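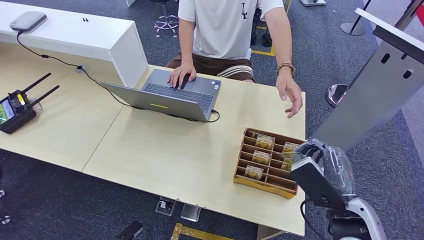
Page last changed: September 2023

Karard wrist-view picking set
Equipment and method page

Karard is a bench arrangement for studying how an arm picks small upright packs out of a divided carton. It consists of one arm with a two-position mount, a finger gripper, a head-height camera and the Zada recording software. The unit is supplied to research groups for method work and is not rated for production use.

Method
The question was whether a policy trained on full cartons still picks correctly when most compartments are empty. Packs standing in a sparse grid lean, and the dividers hide their lower half from a raised camera. Sverre Hovland's group at Fustden trained two policies on the same 4,000 recorded picks. The first saw the carton square to the table edge. The second saw it at any angle, with the fill level changed between picks.

Cartons are cardboard organisers with thin dividers. An operator stays at the table with a laptop during every run and marks each attempt as pick, slip or wrong compartment. Marks are entered before the arm returns to its rest pose — late entries are discarded.

Result
Each policy was given 240 test picks on cartons it had not seen. The square-trained policy lost accuracy as soon as the carton was turned, and most of its errors were wrong compartment. The mixed policy held its accuracy at all angles but was slower to close, typically pausing above the divider before descending. Vitalii Romaniuk repeated the test in June with a second arm and found the same pause. Its cause is not settled. Shortening the image history removed it and brought the slips back.

Film on the fingers
Clear film over the finger parts protects the pads and can be changed between sessions. It lowers grip on glossy labels. Results taken with and without film should not be pooled.

Settings
Recording buffer: 64 frames
Recommended minimum training set: 3,000 picks
Carton position: anywhere within reach, any angle
Table: flat, matt top preferred

Known limits
Packs lying flat are not handled. Neighbouring packs that touch across a torn divider are often lifted together. Cables on the table should be routed clear of the carton — the planner does not model them.

Related items
Rojanasak carton fixture
Zada labelling client
Spare finger film, cut to size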